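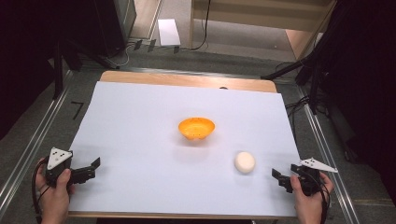

Pinza manual Clanilis 294
Juego de dos unidades para puesto de demostración

Referencia: 694-C
Fabricante: Wulline
Distribución y servicio técnico: Agudelo

La Clanilis 294 se suministra por parejas, una unidad para cada mano, con placa de marcadores blanca y cableado negro. El puesto deberá instalarse sobre una mesa estable, con superficie clara y mate. Los cables se conducirán por fuera de la zona de trabajo antes de conectar las unidades.

Comprobación de apertura
Con la pinza en reposo, ambos dedos deben quedar abiertos y sin contacto entre sí. El operador acercará la pinza a una pieza ligera y verificará que ninguno de los dedos roza la superficie. 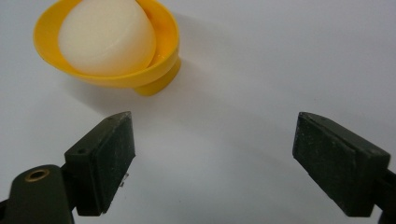

Dedos abiertos ante una huevera amarilla con huevo.

Mantenimiento de los dedos
Las caras de agarre se limpiarán cada 19 horas de uso con un paño sin pelusa. No se admiten disolventes. Cuando el desgaste afecte a la sujeción, se sustituirán los dos dedos de la unidad; el recambio

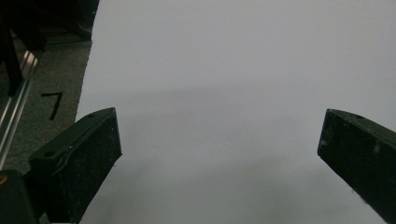 se solicita con la referencia 499 e incluye la tornillería. Tras el montaje se repetirá la comprobación de apertura y se anotará la intervención en la ficha del equipo.

Las reparaciones del cuerpo y del cableado corresponden exclusivamente al servicio técnico.

Responsable de producto: Nayeli Cusi
Recambios: Teófilo Tamayo
Ficha revisada el 12/03/2020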